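April 22, 2021

Prep and notes for the Jollcombe visit. Group from Skustach arrives after lunch, 40 minutes allotted, demo at the white oval table. Task is the divided storage box: open the lid, place parts in the compartments, close the lid. Hand-held grippers only, two operators.

Checked finger opening on both units before the run-through. Left unit had 2 mm of play at the tip. Tightened the clamp screw and rechecked, no play. Yellow tips are the softer batch from Drerkby. They grip the tinted plastic better than the old ones but mark more easily, so log wear after each session.

Lid is the hard step. The latch tab is small and both fingers have to meet it square. Approaching at an angle pushes the whole box across the tabletop. Tried a strip of Vishwakarma mat under the box, which stopped the sliding but raised the base enough to change the approach height. Removed it.

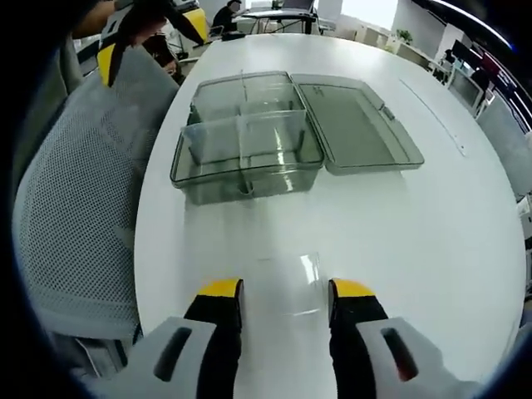

Run-through log is at 191 entries for this task, 742 for all box tasks since last June. Failures on the lid are mostly slips at the latch. Failures on placing are mostly contact with the cross divider on the way down to the back compartments.

Order for the visitors: lid first, then front compartments, then back. Let them try the gripper after the second cycle. Keep spare tips within reach.

Open items:

- glare on the tabletop, try with half the ceiling lights off
- torque value for the clamp screw is not written down anywhere
- ask Skustach which box sizes they pack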